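Wednesday, October
Household Tasks Group, Vondville laboratory
Entry by Signe Halvorsen; to be read by Martim Serrano before the next run

Purpose
To establish whether the Plerkeo policy may be proposed for kitchen clearing in the Primden trial flat, or should remain in simulation for a further period. The tasks under review are setting a fallen shaker upright and moving a loaf to a plate.

Runs completed
A total of 477 simulated attempts have been logged since the last entry. The loaf task was attempted in 16 kitchen layouts. Performance was acceptable in most layouts and poor in five, all of which placed small items close to the bread. The failures were of the same kind: the hand closed on the loaf correctly, then swept its neighbour aside on the way up. A person clearing a worktop would move the small item first. The policy does not yet do so unless instructed.

Bread remains a doubtful test object. Our simulated loaf is rigid, and a grip force that gives a clean lift on screen would crush a fresh loaf. M.S. holds that this can be corrected with a soft-body model; I should prefer to measure real loaves before any more computing time is spent.

Shaker
Recovery from a tipped position is slow — around 8 seconds before the hand commits to an approach. The direction of the cap appears to matter, though the logs are not yet sorted by orientation and no claim should be made in the Arnaud report.

Layout retained for the next comparison: shaker on its side on the veined dark marble, between the white plate and the loaf, with the wooden bowl further over to the right.
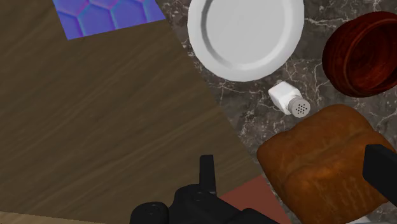

Provisional view
The system can carry out single chores under supervision. It cannot yet be said to tidy a kitchen, as it has no reliable sense of order between one task and the next. I do not recommend the Primden visit this month.

Outstanding
Sort shaker logs by cap direction (M.S.)
Obtain loaves and a force gauge (S.H.)
Repeat the five poor layouts with the small items moved first
Ask Arnaud whether a damaged loaf is to be scored as a failure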